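Gripper swap checklist, store mockup, March
Filled in by Rania Qudah. Second reader: Tarek Tannous

1. Power and e-stop
OK. Hit the stop twice from the door side, and the arm quit both times. Sepehr, please tape that cable down again, I tripped on it!

2. Finger mounting
OK, with a grumble. The Fluvitz fingers went on with 2 screws each, same as the Yao set, but the screw heads are so shallow that my driver kept slipping.

3. Pads and wrist camera view
OK. I like these dark gray pads (the Yao ones were shiny and threw glare all over the place). With the tips nearly together I can still see down the floor between the counters to the drinks shelves, so the fingers aren't hogging the view. 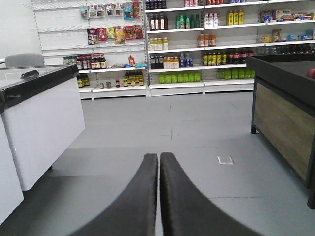 4. Closing force
Recheck. Controller log 423 shows the left finger arriving late. Could be the Zindbridge firmware, could be me. Hussam wants it run again with the old controller before we blame anybody, fair enough.

5. Bottle grasps
Not started. Please don't begin with the sauce bottles, I'd like to do the plain water ones first.

6. Spare pads
Two left in the drawer. Majdi is ordering more.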